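To: automation-at-work list
From: Stevton office, second floor
Date: April 12, 2023
Subject: Re: [automation-at-work] What happens to the people when the robots learn the job?

> We are a small packing and returns firm with 87 staff and we are
> being offered a robot arm for the sorting bench. The seller says it
> learns by being shown. Fine, but shown by whom? Our people are
> asking if they are expected to train their own replacements, and I
> don't have a good answer for them. Has anybody on this list lived
> through it? I'm less interested in the machine than in what the
> working day turns into. Do people hate it? Do they get paid for it?
> Does somebody end up doing two jobs?

Hello all,

Yes, we've lived through it, or the first stretch of it anyway, and I've been meaning to write to the list for weeks, so thank you for the push! I work at Stevton, where we refurbish and repack household bits and pieces, and since October a group of us have been doing the "showing" part for a project we call Clilell. I was on the returns bench for years before that, so I'm answering from the bench end and not the management end.

Your first question, shown by whom. By us. The people who already know the job pick up a pair of hand-held grippers and do the task with those instead of with their fingers. The cameras record it, and the robot (ours is known as Ninh, don't ask me where the name came from) learns from the recordings. You don't need to write any code. You do need to know how to put a thing away properly, and this is where the bench people shine. The two engineers who tried it in the first week were hopeless at it and very good-humoured about being told so.

What it does to the day is the bit I'd want to know in your shoes. A recording shift with us is 4 hours and no longer, and the rest of the day you're back on your normal work. We fought for that. At first it was whole days and people went home with sore wrists and a short temper, because you can't feel what you're holding the way you can with your own hand, and you end up gripping far too hard. A short shift fixed most of it. A good task is one repeat after another with tiny changes, and our target is 400 repeats a week for the whole group. It sounds dreadful written down, but it goes quickly when there are two of you in the room and somebody to grumble to.

The surprise for me was how much I like it. You start noticing your own job! I had never once thought about which hand goes first when I lift something out of a tub, and now I could talk about it all evening (my family would rather I didn't). When Ninh got its first lid open by itself, we made such a noise that people came in from the next room to see what had gone wrong.

Now the harder question, about replacements. I won't pretend it's settled. What we have is a written agreement that covers 16 of us, and it says that nobody who records can lose hours because of a task they recorded. It also puts recording on a higher hourly rate than the bench. I'd say get both of those on paper before anyone touches a gripper. We got ours late and the weeks without it were the worst of the whole thing, with plenty of rumours and some people refusing to go near the room. So far the robot has taken over one job, stacking empties, and I haven't met anyone who wants it back. Next year may look different and I'd be foolish to promise otherwise.

As for two jobs, yes, that did happen. Tidying and resetting between repeats was landing on whoever was nearest, unpaid in practice, and now it's part of the shift and gets logged like the rest. Watch out for that one, it creeps in.

Someone asked me off list what the work looks like, so I'm putting two pictures in.

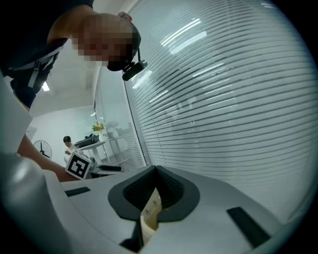
Grippers in use, ours have the square black-and-white markers on them:
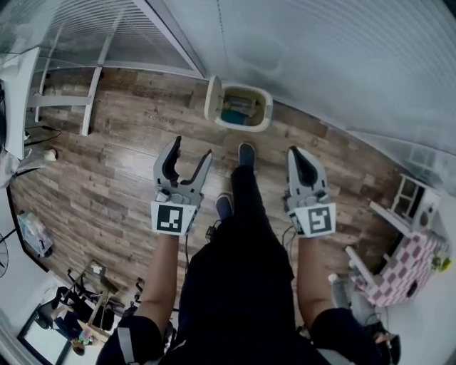
WHAT I'D ASK THE SELLER

How long is one recording shift, and who decides when to stop?

Who owns the recordings, and can a person ask for theirs to be deleted? Ours can, up to the point where they are used for training. I think that should be longer.

Are faces blurred before anyone outside the building sees them?

Who does the resetting, and is it paid?

Can your people try the grippers for an afternoon before you sign? The Minov site did this before we did, and they sent back the first pair for being too heavy.

I'm happy to send our agreement to anyone who wants it, with the pay figures taken out. Write to me directly, as the list tends to eat attachments. And do let us know what your staff say, I'd love to hear how it goes with a bigger crowd than ours.

All the best from Stevton,
one of the returns bench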